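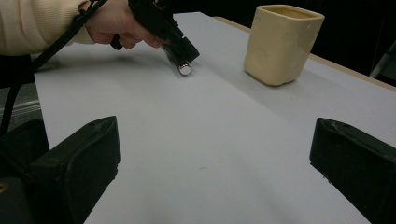
*Photo: Edin Kelmendi / Masilora setup guide*

## Recording your first demos by hand

I like to start with a plain cup on a clear tabletop.

1. Open the fingers wide and hold still for 2 seconds.
2. Start recording, then move in slowly - I mean really slowly!
3. Close on the cup, lift, set it down, let go.

**Note:** Keep the cable off to one side, with some slack in it.

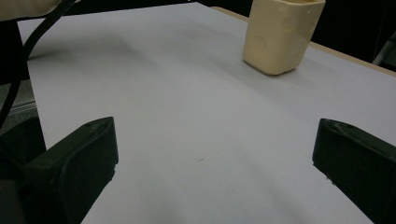 4. Save the take and shift the cup a little before the next one.
5. Stop after 10 takes and play them back (I once skipped this and had to redo almost 200).

**Caution:** Don't yank the cable to get more reach. Move the cup closer.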